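Temps de lecture : 3 minutes

Nous utilisons des cookies pour mesurer l'audience de ce site. En poursuivant votre lecture, vous acceptez leur dépôt. Accepter / Paramétrer

Louches et spatules claires : ce qui marche contre les taches, et ce qui fait perdre du temps

Je me méfie des ustensiles beiges. Ils sont jolis dans un tiroir, ils vont avec tout, puis arrive la première sauce tomate. On trouve ensuite des dizaines d'astuces pour « retrouver l'éclat du neuf », recopiées d'un site à l'autre, et je doute que beaucoup de leurs auteurs aient frotté quoi que ce soit.

Le bicarbonate d'abord. En pâte épaisse, laissé une nuit sur une trace de curcuma, il m'a donné une trace de curcuma un peu plus pâle. Le vinaigre blanc enlève bien le voile de calcaire, pour le reste je ne lui ai rien vu faire. Quant à mélanger les deux, ça mousse, c'est amusant, et on rince surtout de l'eau salée. Jasmina Delić, qui partage ma cuisine et pas mes opinions, continue quand même.

Le soleil, en revanche, je m'en moquais et j'avais tort. Deux après-midi derrière une vitre et le orange avait nettement baissé. Pas disparu.
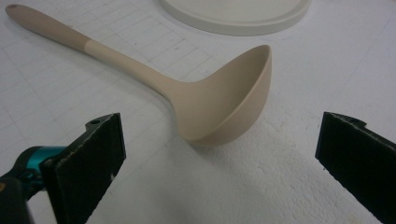
Detmont, le 21 octobre 2025

Revenons à la louche, puisque c'est sur elle que portent la plupart des questions reçues. Le creux se voit, donc on le lave. Les endroits que l'on oublie sont ailleurs : le petit trou de suspension au bout du manche, et les transitions entre deux teintes. Si le manche est fait de deux pièces, passez l'ongle sur la jonction. S'il accroche, la graisse s'y mettra aussi. Une vieille brosse à dents et du liquide vaisselle suffisent, je n'ai jamais vu l'intérêt des goupillons vendus en lot.

L'odeur d'oignon est plus tenace que la couleur. On lit partout qu'il faut passer les ustensiles au four pour la chasser. Je ne le conseille pas sans avoir la notice sous les yeux : une louche mate peut être en silicone ou en simple plastique, et à l'œil la différence n'a rien d'évident. Dans le doute, 30 minutes dans de l'eau bien chaude avec une cuillère de cristaux de soude, des gants, un rinçage long. Boris Halilović m'écrit qu'il obtient le même résultat en laissant la sienne sur le balcon. C'est possible. Il a un balcon.

Sur le rangement, je serai bref. Suspendre, oui, à condition que le crochet passe dans le trou, ce qui se vérifie avant de percer le mur. Le pot à ustensiles près de la plaque récolte les projections de friture et il faut tout relaver. Au tiroir, posez la louche creux vers le bas, sinon elle ramasse les miettes.

Dernier point, le plan de travail clair. Poser une louche pleine de sauce dessus « juste une seconde » laisse un rond, et s'il y a du relief le rond reste. Une soucoupe ou un couvercle retourné fait très bien l'affaire. Le repose-cuillère assorti coûte plus cher que la louche, je vous laisse juges.

Dernière mise à jour de la page : ajout du paragraphe sur les odeurs.

Recevez nos conseils par courriel une fois par mois. Désinscription possible à tout moment.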